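Grisivar: the desk stuff collection, read me first

Last updated 25 March 2021

Hi! If you've downloaded the folder and are wondering what you're looking at, start with this page. Grisivar is my slowly growing collection of pictures of ordinary things that live on and under desks. Power strips, chargers, adapters, staplers, tape, the odd mug. I started it in October because I wanted a set of everyday objects that hadn't been polished up for a catalog, and I couldn't find one I liked, so I made my own (and then kept going, because it's weirdly relaxing).

What's in the folder

There are 142 pictures in this release, plus one plain text file called notes.txt. Each line in the notes gives the picture's file name, the main object, the surface it's lying on, and sometimes a comment from me. The comments are uneven. Early on I wrote a lot, later I got lazy and mostly wrote things like "same strip, turned" or "glare, sorry."

The first release had 100 pictures and was called Rumel. If you have that one, you can throw it away, everything in it is in here too with the same file names. I fixed a few spellings in the notes and changed "extension cord" to "power strip" wherever that was the right word. My family uses the two interchangeably and it took me a while to notice I was doing it too.

How I decided what to call things

Power strips gave me more trouble than anything else, so they get their own section. A power strip goes in as "power strip" if it has a long body meant for several plugs. If there are switches on it, I add "switched" after the name. I don't try to say what each switch controls, even though people have asked! On some strips there's one switch for the whole thing and on others each outlet gets its own, and when part of the strip runs out of view there's no fair way to tell. So the rule is to write down the switches you can see and leave it there. 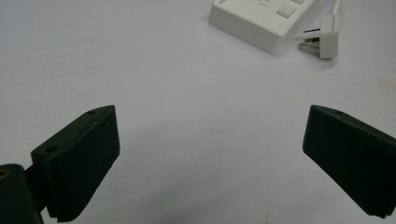

Color was the other headache. I only use plain words: white, black, gray, brown, green and so on. No "ivory," no "off-white." I did use "pale" for surfaces for a while and then gave up on it, so you'll find it in some of the older lines and not in the newer ones. White on white is my least favorite combination to label, and there's plenty of it, because so many office things are white and so are so many tabletops. Look for the shadows and the rounded edges if you're having trouble finding where an object stops.

For printed text, I copy it only if I can read it without squinting. Otherwise the notes say "faint text" and that's that. Please don't fill in a maker's name from memory, even if you own the same model and you're sure. I did this myself on a charger once and got it wrong.

Surfaces

The surface names are short: table, shelf, floor, carpet. I don't record what the tabletop is made of. A lot of laminate looks like wood and a lot of painted wood looks like plastic, and I got tired of arguing with myself over it.

Things I know are off

Staplers are underrepresented. I own 2 and they're both boring.

Anything shiny tends to have a bright patch on it. I've left those in.

Cables are only labeled if they're the main object. If one happens to wander through, it isn't in the notes. I may go back and do those properly, but don't hold your breath.

Some objects are only partly in view. The notes say "partial" for most of them, though I'm sure I missed a few.

What you can do with it

Pretty much whatever you like. Practice sorting, test your own labeling rules, use it for a class, print it out and play a memory game with it. If you pass it along, please keep the notes file with the pictures, since they're not much use apart. A mention of Grisivar is nice but I won't chase you for it.

Related folders

Hepburn is the kitchen drawer version, much messier, with a lot of spoons. Undetti will be shelves and boxes whenever I finish naming the files. The plan for the next round of this one is 154 pictures, with more tape dispensers and (I promise) a better stapler.

If you spot a wrong label, send me the file name and what you think it should say. Short messages are fine, and I fix them in batches.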